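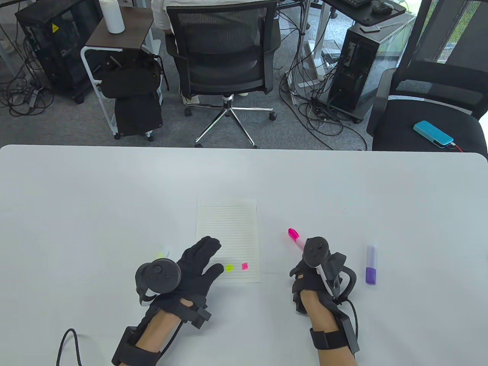 Right glove tracking drops out mid task, anyone?

pluva_bench
Highlighter marking task, two controllers, gloves + wrist braces. Left is fine. Right drifts for 12 or 15 secs then snaps back, and on replay the arm snaps too. Sunday it drove the pen tip into the table. Stopped it by hand, no damage but still. Firmware is current, re-paired it 2 times.

siriwan
Strap slip. Tighten the brace, recalibrate.

haklow60
Not strap slip if it snaps back to the right spot. Slip stays slipped. Sounds like occlusion, hand rolls over to grip the pen and the ring gets hidden

siriwan
Seen straps do it plenty. Skin moves.

prason_k
Check the cable first. Mine tugged at the forearm every time I reached across, connecter was half out. Tape it with some slack

pluva_bench
Taped it – fewer dropouts, still get them. Only when I roll the wrist to uncap

haklow60
so occlusion

prason_k
Or both. Bigger question is why does replay follow a jump like that?? Put a speed limit on it, reject anything over the cap and hold. And keep someone on the e-stop

pluva_bench
There's a limit in the config, was set to 60. No idea what units. Looking now

siriwan
still say do the strap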